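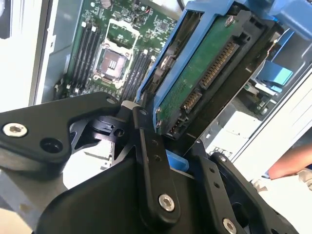

I've been putting off the old tower for months. It has sat under the desk since January with no job to do, and on Tuesday I finally decided to strip it for parts before it goes to the recycling centre.

The drives were what I cared about. Years of family photos are on there, plus the accounts from when I was still doing invoices for Drukmont. I had copied most of it across already, but when I compared the folders there were 1,014 files missing from the new machine, nearly all of them from one holiday. So the drive stays with me until that's sorted.

If you have a case like mine, the blue carriers are easy enough. Squeeze the tabs, slide the carrier out and unplug the two cables. Don't pull on the wires themselves, hold the plug. Lay the tower on its side first so you can see what you're doing. 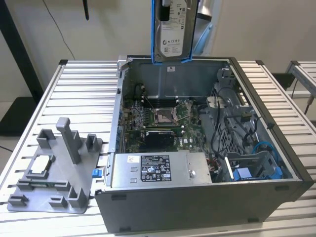 Side panel off, with the drive in its blue carrier at the top.

The memory and processor are going to Do-yoon Min, who is building something for his daughter. The power supply is staying in the case. I don't open those and I don't trust one that age.

Next job is an external enclosure for the drive. I have a Sandu one in a drawer somewhere, although I suspect it only takes the smaller laptop size.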